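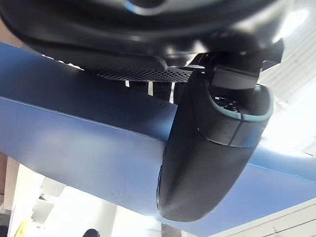 Workers stop seeing a beam after the first week, Kadri Lill told us, and they start seeing it again only when it has been painted another color. Her remark came in the second round of interviews, and it changed how we treated the blue beam (Figure 4) in our analysis. Before this we had coded beams together with walls and floors, as parts of the room which do not take part in the work.

Color was mentioned in 512 of the 1294 comments we collected at Kaltusa and Wirnance. Most of these comments were short. People used the color as a name: "under the blue", "left of the blue one". Rasmus Lill, in a later interview, did not agree that such names help newcomers. He said that a newcomer looks for a number or a sign, and that a color name must first be learned from somebody. The two sites differed on this point, and in Section 2 of the appendix we give the comments of each site separately.

We did not ask who had chosen the colors. At Wirnance the question was raised by the workers themselves in August, and the answers we received did not agree with each other.

Figure 4. Blue beam, running diagonally across the view.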